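Why Do We Sort Our Trash?

Every day, people throw many things away. A snack wrapper, an old box, a broken toy. Where do all these things go after? In this text we will learn it together.

In a small town like Grisar, a truck comes every Thursday, early in the morning. It takes the trash to a big place outside the town. If everything is mixed, the trash is put in a very large hole in the ground, called a landfill. It stays there for a long, long time.

But many things can have a second life! This is called recycling. Old paper is mixed with water and becomes a soft gray soup. The soup is pressed flat and dried, and then it is new paper. Glass is melted in a very hot oven and gets a new shape. Metal is melted too.

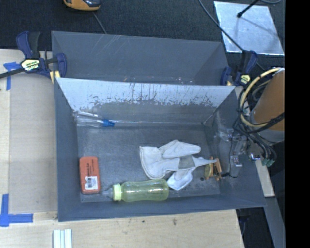

A clear plastic bottle with a blue cap, lying in a gray bin.

Plastic is a bit more difficult, for there are many kinds of it. The workers must first separate the kinds. Then machines wash the plastic and cut it into small pieces, called flakes. From the flakes, a factory can make a new bottle, a chair or even a warm sweater.

The school in Grisar has 157 pupils. Last September they collected paper for 16 days, and in the end they had 401 kilograms!

Do you want to try at home? Ask an adult which things your town collects, for the rules are not the same everywhere. Then find a box for paper and write PAPER on it with big letters.

New word: landfill, a place where trash is buried under the ground.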